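Console organizer on a desk, anyone else?

plillel_803
Joined: May
Posted 11/1/19

I moved my work table up against the brick wall and I'm trying to keep it clear. The only thing I want on it full time is the black tray box, the kind with a flat top and two round recesses like cup holders. Small stuff goes in the gap under the top. My plant is at the back by the wall, in a square white pot.

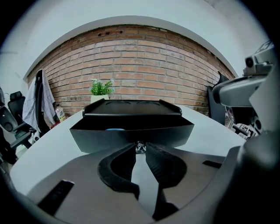
My question is whether to keep the plant that close to the box or give it its own spot. I water it every 9 days and I don't want drips getting into the gap. The table is white and marks show fast.

Vasanthi S.
Move the plant. A square pot needs a saucer under it and you won't fit one back there.

ernida
Disagree. Mine has been behind a box like that for 4 years. Take it to the sink, let it drain, put it back. The wall is a bigger problem than the water — old brick sheds dust on everything.

Vasanthi S.
Brick dust wipes off. Water under a box sits there until you lift it.

Miloslav V.
What do you use the round recesses for? I gave up on cups in mine and keep paper clips in one and keys in the other. The raised lip stops pens from rolling off the top.

plillel_803
Coffee in one, nothing in the other so far. Keys is a good idea. The wall was sealed before I moved in, so dust hasn't been bad.

ernida
Then leave the plant where it is. It looks fine against the brick.

Vasanthi S.
At least put a cork mat under it. Mine was cut from a bigger sheet with scissors.

plillel_803
I'll try the mat this weekend and leave the plant there for now.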